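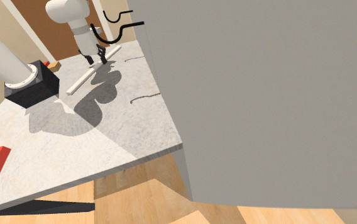
I spent most of last week setting up the rod pickup cell again, first in simulation and then on the bench, and I want to write it down before I forget which settings mattered.

The model came from Karim El Sherbiny, who built it in January for a different job. Both arms were in it already, along with the table, and the cables were modeled as fixed shapes. I left those alone. They don't bend when the arm moves, so they are no use for checking cable clearance, and I did that part by hand on the real cell.

The first thing I fixed was the tool center point. The old value was for the longer fingers we used on the Tukard job, and with the short ones the arm stopped 8 mm too high. In simulation it closed on air every time. I measured from the wrist flange to the fingertips with a caliper, put the new number in, and reran the approach.

Next was the rod itself. It is thin, it is round, and it rolls. With the default friction it would slide off sideways as soon as one finger touched it before the other. I tried raising the friction and got a grasp that looked fine but that I didn't believe. So I put friction back where it was and worked on the alignment instead. The gripper now turns to match the direction of the rod before it goes down, pauses above it, and closes slowly over the last part of the stroke. That took care of most of the failures.

I ran 1000 pickups overnight with the rod at a random angle each time. In the morning 30 had failed. Houda Belhaj sorted through them with me, and nearly all were cases where the rod pointed almost straight at the second arm's pedestal and the wrist had to swing the long way around to line up. The gripper doesn't care which end of the rod is which, so we let the planner choose either direction. I reran only the bad ones and 10 were left. Those are rods lying too close to the pedestal for the fingers to open, and I've just blocked off that strip of table for now.

On the real cell the work was more ordinary:

Checked the pedestal bolts on both arms. One was loose on the left side.
Wiped down the finger pads and replaced one that had a nick in it.
Rerouted the gripper cable so it has slack at full wrist rotation – it was pulling tight at the end of travel.
Redid the table height with the touch-off routine at all four corners.

The table height is worth doing properly. Ours was lower at one corner, and the fingers come down close enough to the surface that I would have scraped it sooner or later. I entered the corner readings as a plane and the controller handles the rest.

I also slowed the joint speeds for the first day. Mohcine Fahmy wanted them back up by the afternoon, and we argued about it a little, but they stayed down until the next morning.

Still to do: the handoff to the second arm. At the moment it sits parked and only counts as an obstacle. The handoff poses in the old file were taught for the Flitura parts, which are shorter, so I expect to throw them out and teach new ones. I also need to get a spare set of finger pads ordered, as the one I put in was the last in the drawer.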